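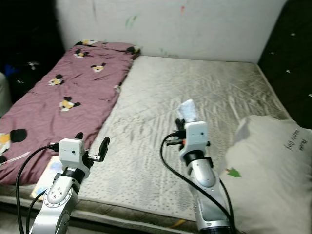
Is a mattress protector worth the money if the mattress is already past its best? Mostly it is, provided you buy it for the years the mattress has left and don't expect it to fix the ones behind it.

I say this as the owner of a mattress whose cover has gone beige in some places and grey in others, and I could not tell you which of the two it started as. I had been ignoring the situation the way people ignore a noise in the car. Then in September my sister announced a visit, and I stripped the bed, looked at what was under the sheet, and went shopping.

What I bought was the Kimanora quilted protector, from Selldale, in the large size. It comes rolled up in a sleeve about as big as a loaf of bread and expands into something you will never get back into the sleeve. Don't try. I lost most of a Friday evening to it when I thought I might return the thing.

Putting it on is a one-person job if that person has long arms. The skirt is deep and the elastic goes all the way around, so the corners stay where you put them. The last corner fights. I got it by kneeling on the third corner and reaching, a position the instructions do not show. Once it's on, it's on. My old one used to work its way up to the pillow by morning like it had an appointment, and this one hasn't moved.

The top is a soft, slightly fuzzy quilting with a waterproof layer under it. For the first week there was a sound. I wouldn't call it a crinkle. It was more like somebody folding a raincoat in another room. Two washes took care of most of that, and by now I only hear it if I'm lying awake looking for something to be annoyed about.

Heat is the other complaint people have with these, and it's a fair one. I sleep warm and I noticed it in September, with the window open. I have since switched to a lighter blanket and stopped noticing. If you already kick the covers off in January, buy the plain cotton version and take your chances with coffee.

Speaking of which. I have tested the waterproofing with one mug of tea, not on purpose, and nothing came through. I lifted the corner and checked with a paper towel. Ayane Noguchi, who lent me her steam cleaner for the mattress itself, says tea is a soft test and I should try a toddler. I don't have one and she isn't lending hers.

A word about that steam cleaner, in case you're thinking you'll restore the mattress first. I did the whole top, one side at a time, pushing the bedding over to the other half as I went. It took an afternoon. The mattress smelled better and looked the same. Old marks on a mattress cover are there for life, and the most you can hope for is to stop adding to the collection. Let it dry properly before the protector goes on, with a fan if you have one. I gave it overnight and slept on the couch, where I learned that I should be reviewing the couch.

Washing: warm, gentle, no softener. The label wants it dried on low, and low takes forever. Mine needed 2 full cycles and then an hour hung over the shower rail. The quilting came out a little flatter, but nothing has split and the elastic still grips.

I also looked at the Navstead, which costs more and has a zipper that goes around the entire mattress. It's a better product if your worry is bugs. It also requires you to stand the mattress on end and dress it like a person who has fainted, and my bedroom doesn't have the floor space or the witnesses for that.

Complaints, then. The white shows everything, and it only comes in white. The size on the packet is printed in pale blue on a paler blue, and I bought the wrong one first. The care label is stitched exactly where your foot ends up. I cut it off and now have to remember the washing instructions, so I've written them down in this review, two paragraphs up.

Four stars. I'd give it the fifth if the last corner would come quietly.

Comments

Kaede Kawaguchi
Put the last corner on diagonally from the first one. So head left, foot right, then the other two. Took me years to figure that out and now I'm insufferable about it.

stillawake370
Does the noise come back after drying? Mine got louder and I blame the dryer.

Marnie P.
Not on low it didn't. I did mine on high once and it came out sounding like a bag of chips.

bedhead_439
Baking soda before the steam, vacuum it off, then steam. Still won't lift the old marks but the smell goes faster.

Kaede Kawaguchi
Also you can flip the mattress.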